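I have been trying for two winters now to keep a proper budget, and I want to write down how it has gone while the last month is still fresh in my mind, because a few of you wrote to ask after my post in April about moving out to Bristel.

The short version is that I spent years believing I was careful with money because I never bought anything large. No car, no big trips, the same phone until the screen gave out. Then I sat down one evening with a cup of tea and all my bank statements and added up the small things for the year, and the small things came to 3,615. I added it again. Same number! I went to bed early.

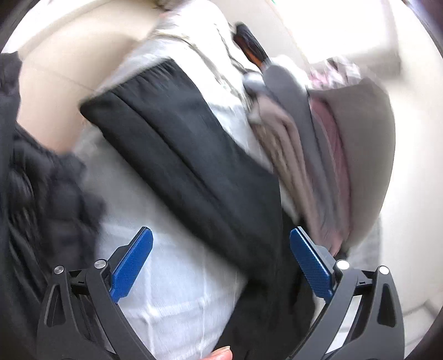
So the first rule I made was that every little purchase goes into a notebook before bedtime. I tried one of those apps (Brekico, which plenty of people seem to love) but I kept closing it without typing anything, and a notebook on the kitchen counter sort of stares at you. Groceries go on the left page and everything else goes on the right, and the right page fills up much faster than I like to admit. Lunch from Yimyam was the worst of it – 224 in one month, mostly noodles, mostly on evenings when there was perfectly good soup in the fridge. 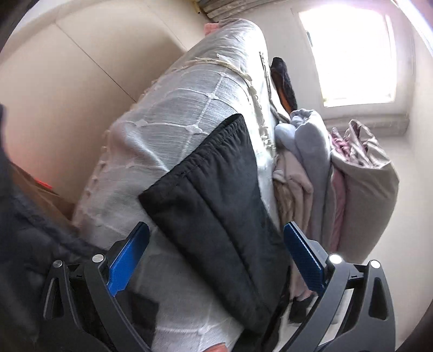 Fabric between two blue fingers.

I didn't give up the noodles, by the way. I moved them to twice a month and picked the evenings ahead of time, and I enjoy them a good deal more now that I look forward to them. The bus to Puradov got the same treatment, and I walk one way when the weather is kind.
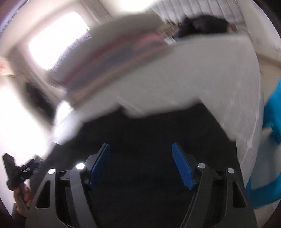

Saving up is slower than cutting down, and I wish I had gone in knowing that. My goal was to put aside roughly 1,000 by spring, and I got most of the way before the boiler had other plans. I was cross for a week. Then I started again with a small amount, moved over the same morning I get paid, and I marked it in royal blue ink, much the same blue as those finger pads, so it stands out from all the spending in black. Flipping back through the pages and seeing the blue turn up every month does me more good than the total does.

Next time I'll write about the grocery page, which needs a post to itself.

Comments

marrowpie: The left page/right page idea is so simple, I'm starting one tonight. Do you count birthday gifts on the right?

oldtown_reader: Sorry about the boiler. Ours went the same month we finished paying for the roof.

tansy44: More about the soup please!

We use cookies to remember your settings. By staying on this site you accept them.

Contact | Copyright, all rights reserved | Back to top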